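The table at the top of the stairs

I've been meaning to write about the landing table since August, when we finally worked out where it was going to live. It had been in the spare room under a pile of winter coats, and before that it was at my aunt's place, and before that I have no idea. It's a lovely old thing with a shine on it that shows every fingerprint, and I was determined it wasn't going to spend another year holding up parkas.

So when we started planning the open studio upstairs, I put my hand up to do the welcome table. A small job, I thought! I then spent the better part of a fortnight shuffling things around on it, taking everything off, making a cup of tea and starting over.

My first go was far too busy. I had a linen runner, two candles, a stack of postcards, a bowl of mints and a brass bell I'd bought on a whim. Yuk-lan Mak came up the stairs with her arms full of folding chairs, looked at it and asked whether we were opening a gift shop. Fair enough. The runner went first, which was a pity as I'd ironed it, but the wood looks so much better bare.

What stayed was pretty simple: a clear acrylic sign holder in its little wooden base, a cream box with a lid for notes and donations, and flowers. The sign holder is my favourite bit. I went looking for something in a plain colour that would match the railing, and then realised clear was the way to go — it sits there quietly until you put a card in it. Mine came from Paltport and cost a bit more than I'd wanted to spend, but I've used it for three other things already, so I've forgiven it.

By four in the afternoon I was at the stage of just laying things down and stepping back to squint at them. I like the flowers on their side, pale pink and white with all that soft green. They look as if someone has come up the stairs and set them down for a minute. Leandro Henríquez thinks they belong in a jug and we have agreed to disagree. 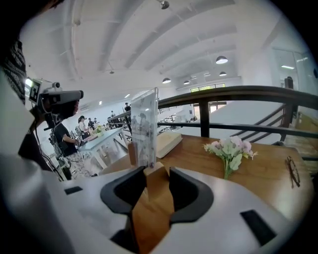 Bits I'd do differently

Leave more room at the stair end. People reach the top, grab the handrail and want somewhere to put down whatever they're carrying, and a tidy display gives them nowhere to do it. Next time I'll bunch everything up at the other end and leave a good stretch of wood clear.

I'd also write the card earlier. I always leave the wording until last and then end up with a felt pen and terrible handwriting, trying to fit our hours and a thank you on something the size of a paperback.

And the box wants a pen beside it! I had one in my apron pocket the whole time. I've since tied one to a length of green string and put it in the drawer with the spare cards, so at least I know where it is.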